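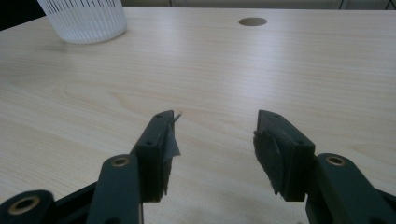 Testing and Cleaning a Finished Wood Tabletop

This procedure covers routine cleaning of clear-coated and oiled wood surfaces in a shared kitchen or workroom. It does not cover waxed antiques or unfinished butcher block. The first part identifies the finish. The second part is the cleaning itself.

Identify the finish

Pick a spot that is normally out of sight, such as the underside of an overhang. Place 3 drops of water on it and leave them for 20 minutes. Wipe the spot dry and look at it under a lamp held low to the surface.

If the wood has not changed color, the finish is a film (varnish, lacquer or polyurethane) and is intact. If the spot has darkened, the surface is oiled or the film has worn through. A white bloom points to shellac or an old lacquer. In that case stop and use a dry cloth only.

The underside is sometimes left unfinished at the factory. Repeat the test on the top, near a corner, before relying on the result.

Clean the surface

1. Remove crumbs and grit with a soft brush. Grit dragged under a cloth causes most of the fine scratching seen on tables in daily use.

2. Mix 2 teaspoons of plain dish soap into a quart of lukewarm water. Do not add vinegar. It dulls some lacquers and does nothing useful for grease.

3. Put the solution on the cloth. Do not spray it on the wood, where it collects in the joints between boards. Wring the cloth until it no longer drips.

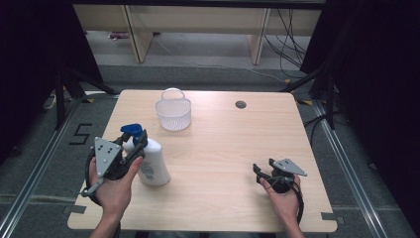
Adi Lumenta asked whether a fine mist is acceptable on a sealed top, given that the film is waterproof. On an unbroken film it does little harm, but edges and screw holes are rarely sealed as well as the face. The instruction stands as written.

4. Wipe with the grain in overlapping passes. Turn the cloth to a clean side as it picks up soil.

5. Go over the surface again with a second cloth dampened in plain water. Soap left behind dries to a haze that is easily mistaken for wear.

6. Dry at once with a third cloth, edges included. Keep hot dishes off until the surface feels the same temperature as the room.

An oiled top will look patchy after a few cleanings. Apply a thin coat of the oil originally used, wait 20 minutes, and buff off everything that remains on the surface. Spread oily rags flat outdoors to dry before disposal — they can ignite on their own if left in a pile.
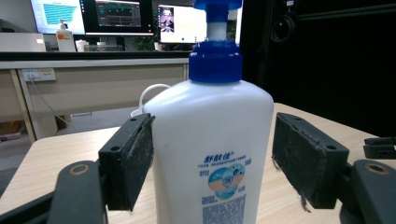
Tala Dabbas

Revised in October. The earlier version called for re-oiling every 3 months. At Plelham the tops had gone sticky on that schedule, and the interval has been removed. Repeat the water test and oil only when the drops darken the wood within 4 minutes.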